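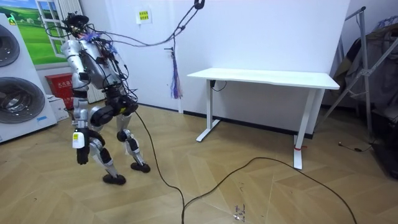

Wistance Remote Choir: Frequently Asked Questions

Who can join?
Anyone 16 or older who can hold a part. There is no audition. Singers who don't read music can learn from the practice tracks.

What does it cost?
The fee is $2 per song, charged when you download the parts. Sheet music and practice tracks are included.

What do I need at home?
A phone or computer that records video, and a pair of wired headphones. Wireless headphones add a delay, and your part will come in late.

How do I record my part?
Play the guide track through your headphones and sing along in one take. Leave the clap at the start in your recording — the editors use it to line everyone up. Please don't add reverb.

When are recordings due?
Wednesday at 9 p.m. Eastern in the last full week of the song. Late files can't be added to the mix.

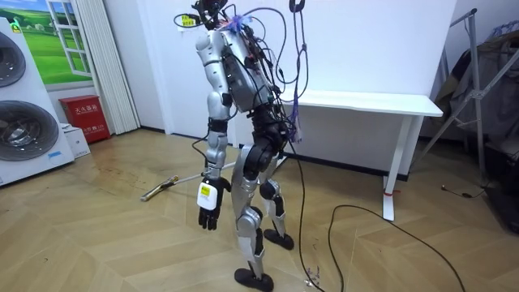

By the Wistance web desk
Filed under: Singers, Recording

Is there a file size limit?
Yes, 500 MB per upload. If your video is larger, export it at 720p and try again.

Will everyone be seen in the finished video?
The video grid holds up to 300 singers. If more people send in parts, all usable audio still goes into the mix, and the extra faces appear during the credits.

Can I send audio only?
Yes. Check the "sound only" box on the upload page.

Do you ever sing in person?
Once a year, in November. The last gathering was in Cáceres, and travel is at your own expense.

How do I get a refund?
Write to us through the contact form before you upload a recording. Once your part is in the mix, the fee stays with the song.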